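Hallum 18 plate in pink, two months on

I bought two of these plates in March, both in pink, to replace a set of stoneware that had chipped its way down to a single bowl. The Hallum 18 comes from Lunico, who also make the Mirkia bowls you see in a lot of lunch places. I paid full price for both.

The first thing to say is that the plate is plain. It is round, it has a flat middle and a low rim, and there is no pattern on it. Akua Ansah, who shares the workroom with me, thought I had bought picnic plates until she picked one up. It has a bit of weight to it, enough that it stays where you put it when you cut toast.

We use one plate for food and keep the other on the work table, where it catches whatever would otherwise end up on the wood. That second job is the one I want to cover here, because the store page only talks about meals.

The flat part is the reason it works. My old plates had a slight dome in the center, and anything tall set down on them rocked. A juice bottle needs a level base. The Hallum is level nearly to the rim, so you lose very little of the surface to the curve.

An orange juice bottle on the plate, and a green block on it with the bottle just above the rim.
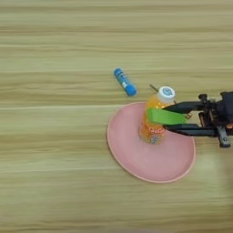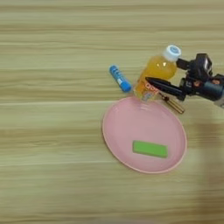
The rim is low. For crumbs and drips that is fine, and it makes the plate easy to pick up by the edge with one hand. For anything runny it is not enough. I carried soup leftovers on it once and had to wipe down the hall. If you eat a lot of sauces, get a Mirkia bowl or the Amoah deep plate, which costs a little more and has proper sides.

Color: the pink on the website is stronger than the pink you get. Mine look softer and a bit dusty in the morning and paler under the lamp at night. I like it, but if you are matching something you already own, ask for a sample first. Both of my plates are the same shade as each other, so the batches seem to be consistent, or else I was lucky.

Cleaning is easy. Dried juice comes off with a wet cloth. Turmeric left a yellow ring that took 2 washes to go. I have had both plates through the dishwasher on the normal program most evenings and I can't see any fading. There is one fine scratch near the middle of the food plate, from a steak knife, and it only shows when the light is low.

Lunico says the surface is good for 1,000 washes. I have no way of checking that and I don't plan to keep a tally.

The underside is less good. The ring it stands on is unglazed and slightly rough, and it left a dull mark on my table before I noticed. Adom Quartey, who refinished the table for me, went over the spot with 200 grit paper and some oil and it is hard to find now. He also rubbed the same paper around the bottom of both plates, which took the roughness off. It is a five minute job, but you shouldn't have to do it on a new plate. If your table is wood, do it before you use them, or put down a mat.

Stacking is okay with two. They sit flat on each other and make a scraping sound if you twist them, less so after the sanding.

The packaging was cardboard and paper with no foam. Both plates arrived whole.

I would buy them again for the flat surface and the easy cleaning. I would take off one star for the rough ring and leave the rest, so four out of five. I have asked Lunico whether the larger size has the same base and will add their answer if I get one.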